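How a Robot Sets Out Fruit
A look at the Gromititz table kit, for readers ages 8 to 12
Monday, August 6, 2018

A robot hand is a machine with many small parts that move together. The Gromititz kit, sold by a company called Cekow, has two of these hands. It is made for schools and science clubs. The kit came out in June.

Each hand has fingers and a thumb. The places where a finger bends are called joints, just like the joints in your own fingers. Inside the hand, small motors turn the joints. A motor is a part that changes electricity into motion.

The hands do not decide anything. A computer does that. The computer runs a program called Obi. A program is a list of steps written in a form the computer can follow. Obi gets pictures from a camera, looks for objects in them, and sends orders to the motors.

One of the first jobs in the kit guide is called Fruit to Plate. Plastic fruit is put on a table next to a plate. The robot has to pick up each piece and put it on the plate.
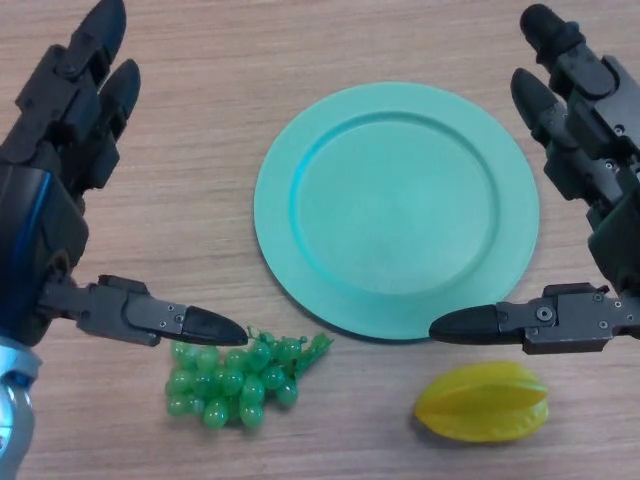
The job has steps. First, Obi finds the plate. A plate is round and has a plain color, so this part is quick. Next, Obi finds the fruit. Then it picks a hand. If a piece of fruit is on the left, the left hand gets the order. If it is on the right, the right hand does.

Last comes the grip. Grip means how the fingers close on an object. Grapes are hard to grip because a bunch has many bumps and no flat side. A star fruit has ridges, which are long raised edges. The thumb can press on one ridge while the fingers hold another. The guide tells you to start with the star fruit.

If the robot drops a piece, Obi stops, takes a new picture, and starts again at step one. You can also press the red button on the control box to stop both hands.

What comes in the box: 2 hands, 1 control box, 1 camera, 6 pieces of plastic fruit, and a plate. The computer is not included. The guide has nearly 503 pages, but most of them are for teachers.

An adult must set up the kit. Keep hair, sleeves, and fingers away from the joints while the power is on.

The Namstead Science Library has a kit that school groups can borrow. Ask a teacher to sign up at the front desk.

Words to know
Joint: a place where a part bends.
Motor: a part that makes things move.
Program: a list of steps for a computer.
Grip: the way a hand holds an object.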